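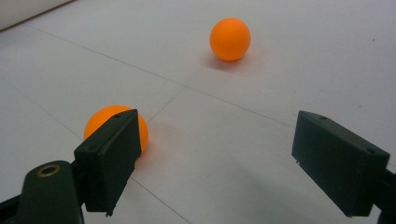

Rarholm 手持夹爪示教数据，橙色小球子集
数据说明

先说结论：这份数据能用，但能证明的东西比项目介绍里写的少。下载之前请把“已知问题”一节看完。

内容

共 300 条示教，全部由人手持夹爪完成，没有用遥操作。任务是在浅色平面上夹取橙色小球，每条从夹爪张开开始，到操作者松手结束。视角只有夹爪上的那一个相机，没有第三人称画面，也没有力或触觉信号。

其中 107 条由 Leokadia Głowacki 录制，其余由 Laskowska 工作组的学生轮流完成。操作者编号写在每条记录的 operator 字段里，建议按操作者划分训练集和测试集。随机划分得到的分数会好看很多，我们不认为那个数字有意义。

目录结构

episodes/ 每条示教一个子目录，含视频、夹爪开合宽度和位姿轨迹
meta/ 操作者编号、任务变体、质量标记
splits/ 两种划分，by_operator 和 random，后者只为复现旧结果保留
tools/ 读取脚本和轨迹检查脚本

位姿从哪里来

位姿由视觉惯性里程计估计，没有外部动捕做对照。浅色平面纹理很少，能抓住的特征基本就是板块之间的细缝，跟踪丢失并不稀奇。检查脚本标出了 49 条轨迹有跳变，我们没有删掉，也没有做平滑，标记为 pose_suspect。有人主张插值修补后并入主集，我不同意：补出来的轨迹没有人做过，拿它当示教说不通。

已知问题

一、场景太干净。橙色球放在浅色底面上，颜色阈值就能分割出来。策略在这里表现好，不能说明它学会了找球，更不能说明换成灰球或者花桌布还行。

二、手指遮挡。球靠近指面时，常有一部分被手指挡住，画面里看不出是否已经接触。contact 字段是事后看视频人工标的，两位标注者意见不一致时取较晚的一帧，请不要把它当真值。

三、人会偷懒。熟练的操作者很快养成固定的接近方向，后面录的轨迹彼此很像。条数增加了，多样性未必跟着增加。

四、失败样本偏少。早期录制时夹空了就重来，原始视频没有保存。后来改了规矩，但补录的失败只有 12 条，拿来训练失败检测器是不够的。

五、人手到机械臂的差距。手腕能轻松做到的姿态，机械臂不一定够得着。我们没有按任何具体机型过滤轨迹，请自己跑一遍逆运动学。

关于基线

Erkard 基线的配置文件放在 tools/ 下。它在 by_operator 划分上的离线动作误差不大，但离线误差小和真机上夹得住是两回事，目前没有做过足够次数的真机评测，所以本文不给成功率。引用时也请不要写“已验证”。

与 Dreltley 数据的关系

Dreltley 用遥操作录制，坐标系定义和夹爪宽度的单位都与本集不同。合并训练之前先运行 tools/ 里的转换脚本，并随手抽几条回放，看看手指开合的方向对不对。我们自己就弄反过一次，损失曲线照样漂亮地往下走。

版本记录

九月：修正部分记录的时间戳错位，视频与夹爪宽度重新对齐。旧版缓存请删除后重新生成。
待办：补录杂乱背景，补录不同颜色的球，重做 contact 标注。没有排期。

反馈

发现轨迹和视频对不上，请提交问题单，写明条目编号和帧号。只写“效果不好”的，我们没法查。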